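Vikora Bench Arm Kit - Frequently Asked Questions

Support home > Products > Arm kits > FAQ

General

What is in the kit?
One six-axis arm, one parallel two-finger gripper, a wrist camera, a controller, a mounting clamp set and a cable pack. A second arm can be run from the same controller. Worktops, pegboard and rail are not supplied.

Who makes it and who services it?
Vikora designs the arm and controller. The gripper is made by Guddale to our drawing. Units sold in Australia are serviced at our Ornevthorpe workshop. Please do not send a gripper back to Guddale directly, as it will arrive without a job number.

Does the kit need a dedicated workcell?
No. It was designed for household and light laboratory benches and is normally trialled in an ordinary kitchen. The mount must be rigid. A bench that rocks when leaned on is not suitable.

Gripper and camera

What does the wrist camera see?
The gripper fingers, the object between them and whatever lies immediately behind it. The default stream is greyscale. Colour can be enabled in the controller menu under Sensors, at the cost of frame rate.

Can it pick up transparent or reflective objects?
Usually, with care. Clear lids and bowls return little texture to the camera, and a curved surface may show the arm's own reflection. We recommend gripping by an opaque feature such as a knob, rim or handle. 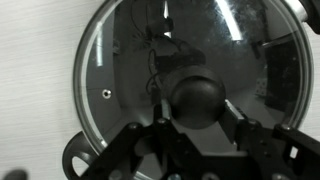
Where no opaque feature exists, teach the grasp by hand and store it as a fixed pose relative to a marker. Do not rely on the automatic grasp finder for bare glass. Wipe the finger pads before teaching, and repeat the calibration if a pad has been replaced.

How wide does the gripper open?
The standard fingers open to 11 cm. The narrow fingers (ordered separately) open to 8 cm and are the better choice for small knobs and spice jars.

Workspace

How much do I need to clear away?
Anything inside the swept volume that you are not prepared to have knocked. Items against the wall can stay if they are entered as keep-out zones. Draw each zone 2 cm larger than the item on all sides. Cables should leave the arm with enough slack for full wrist rotation and should not cross a stovetop in use.

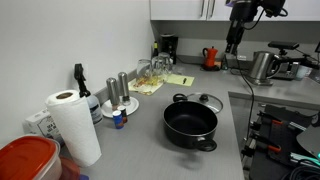

Arm over the back section of an L-shaped counter, with pot and glass lid in the foreground.

Can it work underneath wall cabinets?
Yes, but with reduced reach. Set the ceiling height in the controller before the first move. The planner does not detect cabinets unless the optional depth sensor is fitted.

Is the arm heatproof?
No. Keep the gripper away from open flame and hot elements. Splash sleeves are available, but they are not a thermal barrier.

Software

Which task package handles lids?
Sarmiento, from version 10 onward. It includes routines for approach, contact and lift. Earlier versions treat a lid and pot as one object - the usual result is that both are lifted together.
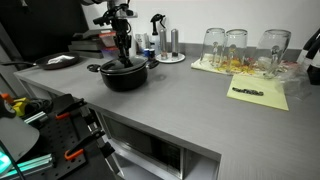 Page last changed: 9/21/20

Do I have to set the contact force myself?
For knobs, yes. Start at the lowest setting and increase it one step at a time until contact registers. If the pot slides, the force is too high or the approach is not vertical.

Can I use my own software?
Yes. The controller accepts joint and Cartesian commands over Ethernet. Force limits remain active and cannot be overridden from the network.

Ordering and returns

Is there a trial?
A trial unit can be hired by the month, and the hire fee is credited against purchase. Bookings are closed during November for recalibration of the hire fleet.

What is not covered by warranty?
Finger pads, splash sleeves, liquid damage above the wrist seal, and cables that have been cut or re-terminated. Return the unit in its original carton with the wrist lock fitted.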